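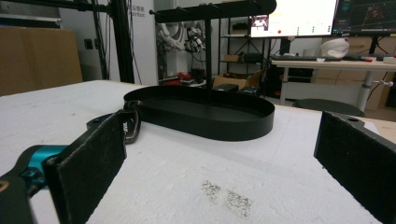 Grondard to open second shop in Cliluven Arcade site at Cliluvden

Thursday, December 12, 2024

Homeware and accessories retailer Grondard has signed a lease on a second shop, in the centre of Cliluvden. The shop will open in February and will create 12 full-time and part-time jobs.

The new premises cover 166 square metres on one floor, with a stockroom and a small office at the back. They were last used as a shoe shop and have stood vacant for more than a year. Fitting out starts after the new year and will include new lighting, a level entrance from the street and a counter for repairs and returns.

Grondard will stock 295 lines at Cliluvden when it opens. The range covers jewellery stands, trays, mirrors, hooks, boxes and small storage for bedrooms and hallways. Jorketti, which already supplies the company's first shop, will provide part of the jewellery storage range. Zürcher has been appointed to carry out the shopfitting. 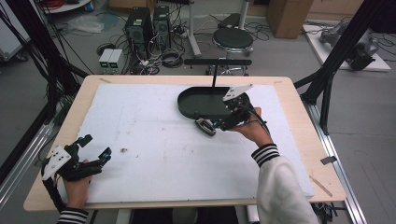 Customers will be able to order online and collect from the counter free of charge. Orders placed before noon will be ready the next working day. Larger items can be delivered within 30 miles of the shop, with charges shown at checkout.

Recruitment has begun for a shop manager, two supervisors and sales staff. Applications can be made through the Grondard website or by post to the first shop. Interviews will be held in Cliluvden in January, and training will take place at the existing shop before the opening.

Opening hours will be 9.30am to 5.30pm, Monday to Saturday. Sunday opening will be reviewed in the summer. Gift cards bought at either shop or online will be accepted at both.

Notes to editors

Grondard is a privately owned retailer of homeware and accessories. Floor plans and a full product list are available on request from the Grondard press office.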